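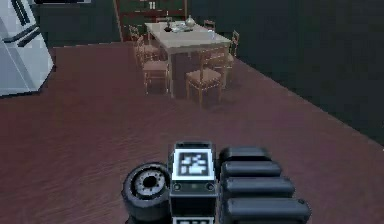

双金属复合铸件的麻烦,多半出在两种金属见面的那一层。我们组这学期的题目是铜-铝复合棒的界面:把铝液浇进预热过的铜管,冷下来切开,看中间那条过渡层长成什么样。题目是 Abílio Amaral 老师定的,他的原话是“简单,适合本科生”,这句话我们后来在不同场合引用过很多次。过渡层的颜色很难用文字交代,组里吵了一晚上,最后借图里那片宽阔地板的红棕色当标准:铜管外壁氧化到那个色调就算过头,得重新打磨。这个标准不科学,但四个人都认得。

一、材料与做法

铜管从 Rekley 买,铝锭是实验室库存,标签上只剩半个批号。铜管内壁先用砂纸打磨,再酸洗、水洗、吹干,预热到 400 ℃ 后浇注。酸洗到浇注之间隔多久,指导书上写的是“尽快”。Dezső Tóth 理解的尽快是吃完午饭,所以第一批试样的界面基本没有结合,锯到一半铝芯自己滑了出来,在地上滚得很远。

之后一共浇了 22 根,编号由 Madalena Carrilho 负责。她用钢印打号,6 和 9 没有加下划线,这件事在第四节还会出现。

二、金相观察

试样横向切开,镶嵌,磨到镜面,轻度腐蚀后上显微镜。结合好的试样,从铜侧到铝侧大致能分出几层:靠铜的一侧是薄而连续的金属间化合物,往铝侧走变厚,边缘参差,再往外是共晶组织,最后才是普通的铝。化合物层又硬又脆,显微硬度压痕打在上面,角上常带裂纹。结合差的试样就一条黑缝,没什么可分析的,倒是拍得最清楚。

抛光花的时间比浇注多得多。铜软,铝更软,中间那层偏偏硬,磨完以后中间凸出一道小山脊,对焦只能对一边。Lerato Pretorius 试了三种抛光布,最后用的是最旧的那块。

三、剪切试验

用推出法测界面强度:切成短圆片,下面垫环,上面用压头把铝芯顶出去。夹具是 Rornitz 的旧货,垫环内径比铝芯大得有点多,前几片测出来的与其说是剪切,不如说是弯曲。换了自己车的垫环以后曲线才像样。

预热不足的试样强度低,断在黑缝里;预热合适的断在化合物层内部;预热再高,化合物层变厚,强度又掉下来。断口上能看到平整的脆性小面。这个趋势和教科书一致,我们为此高兴了一个下午,直到 Amaral 老师问误差棒在哪里。

四、问题

误差棒补上了,趋势还在,只是没有原来那么理直气壮。另外,6 号和 9 号两根试样的预热温度不同,切成圆片以后分不清谁是谁,两组数据都没有放进图里。

有 2 片在推出时铝芯偏心,原因是浇注时铜管没扶正。铜管底部用石墨垫片封口,铝液仍然会漏,漏出来的形状每次都不一样,Madalena 留了一块当镇纸。

冷却速度没有控制。炉子放在窗边,六月开窗和关窗完全是两种工艺,我们在记录本上补了一栏“窗”,可惜补的时候已经浇完一大半。

五、下一步打算

想在铜管内壁镀一层镍再浇,看能不能把脆性层压薄。镀液配方有了,镀槽还在 Trumcombe 那边排队。如果排不到,就改做浇注后的低温退火,炉子至少是我们自己的。能谱只做了一个试样,化合物层的成分目前是按相图推的,正式写论文之前要补线扫描。

分工:浇注 Dezső Tóth,金相 Lerato Pretorius,编号与力学 Madalena Carrilho,数据整理和本报告 Clementina Ramalho。原始记录放在实验室靠门的抽屉里,抽屉有点卡,往上抬一下再拉。

本网站使用 Cookie 以改善您的浏览体验。继续浏览即表示您同意我们的 Cookie 政策。 接受 | 管理设置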